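Ilse's market bag — a thread on canvas totes, because I've been asked about them three times since April and would like to have it all in one place.

1/ I own too many tote bags. Most people I know do. They come with conference badges and bookstore orders and they breed in the hall closet. Of all of mine I use about a quarter. These posts are about which ones, and what I changed on them.

2/ First, the sorting. I emptied the closet onto the bed and put every bag in one of two piles: carried this year, not carried this year. I didn't allow a third pile. The not-carried pile was much bigger.

3/ 11 bags went to the library, which hands them out to kids with their first stack of picture books. If your library does something like this, call before you show up. Ours only takes plain ones or ones with nothing rude on them.

4/ What the keepers had in common: long straps, flat bottom seam, no lining. I thought I'd care about pockets. I don't. A pocket in a tote is where a receipt goes to live.

5/ The weak point is nearly always the strap. The canvas body lasts for years. The place where the strap meets the bag takes all the weight, and on the free ones it's held with a single line of stitching that gives up the first time you buy squash.

6/ So I started replacing straps. You need cotton webbing, a seam ripper, strong thread and a machine that can get through several layers. Mine is an old Jurić that was my aunt's. It's slow and loud and it has never skipped a stitch on canvas.

7/ Unpick the old strap first. Don't cut it off. If you cut it you'll leave a lump in the hem and the needle will hit it later. Unpicking one bag takes me most of an episode of something.

8/ Fold the raw end of the webbing under before you sew it down. Then stitch a square, and an X through the square if you want one. The square is what does the work. Go around it twice.

9/ Length: measure with your winter coat on. I made my first pair in summer and in November I couldn't get them over my shoulder. 46 centimeters was far too short. I now cut them long and take them up after a week of use.

10/ Color is up to you. I like a dark strap on pale canvas because straps are what you touch, and a pale strap goes gray by the end of the first month. Green hides a lot. 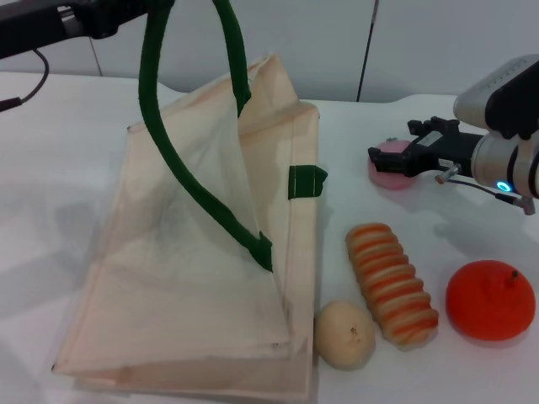
Cream canvas, dark green straps, play food on the table.

11/ Thin canvas gets sneered at, and I used to do it too. It folds down to nothing and dries overnight on a chair. For bread, library books, a sweater or a bag of toys it's fine. I wouldn't put cans in it.

12/ Thick canvas is for cans. The one I use for heavy shopping is from Otholm and it stands up by itself, which makes it easy to load and a nuisance to store. I keep it on a nail inside the cellar door.

13/ Edmund Marciniak asked about washing. Cold, inside out, with towels. Hang it by the bottom corners, not the straps, or the straps dry with a twist in them. Don't put it in the dryer. Plain cotton canvas can shrink quite a bit the first time, so wash before you sew anything new onto it.

14/ He also asked about ironing. I iron once, after the first wash, so I can see whether the seams are straight. After that I let it crease. It's a bag.

15/ Stains: dish soap and an old toothbrush while it's fresh. Tomato and berries I treat right away and then leave in the sun. Oil I've never fully gotten out. Chalk over it for a night helps some.

16/ On to toys, which is where half of my totes have ended up. We used to have one large bin for everything and it didn't work. The only way to find a thing in the bin was to tip the whole bin out, so it got tipped out twice a day.

17/ Now it's one bag per kind of toy. Train track in one, blocks in one, play food in one. When a bag gets too full to pick up with one hand, something in it goes to the cousins.

18/ A soft bag beats a box for this because a small kid can drag it. It doesn't scrape the floor and it doesn't pinch fingers. Also you can lay it on its side with the mouth open and they can push things in, which is easier for them than lifting things over an edge.

19/ Play food is the best starter set for tidying. The pieces are light, and they belong together in an obvious way. We call it "packing the groceries" and it gets done. We've never found a name for picking up train track that has the same effect.

20/ Do it on a table if you can. On the floor, round pieces roll under the sofa. A low table works for the small ones, and the kitchen table works if they're tall enough to stand at it.

21/ Label the bags if more than one adult puts things away. I tried iron-on tape and it peeled. Cardboard tags tied to the strap got eaten. What has lasted is a short piece of colored webbing sewn into the side seam. Red is trains, blue is blocks. Leftovers from the strap roll are enough for this.

22/ Hooks: put them at the kid's height, not yours. Ours are a row of 6 from Dristberg, screwed into a board and the board screwed into the wall. Hooks with a rounded end are easier on the fabric and on foreheads.

23/ Hang each bag by one strap. By both straps it closes up and nothing fits back in without taking it down. By one strap it gapes a little — a kid can drop a block in on the way past.

24/ Someone always asks about drawstring bags. They look tidier. Mine ended up knotted so tight that an adult had to open them, and I don't love long cords around toddlers. I gave them up.

25/ Niall Nisbet sent me a link to a pattern for making the whole bag from scratch, on the Plamusach sewing pages. It's a good clear pattern and he has made several from it. I haven't. I have enough bags to last me until I retire and would only be adding to the closet.

26/ If you do make one, he says to box the bottom corners before you attach anything on top, and to use a heavier needle than you think. He broke two on his first one.

27/ Next job here is the blue bag, where one strap end has started to lift. I'll unpick both sides while I'm at it so they match. The webbing is cut and it's on the machine for tonight after eight.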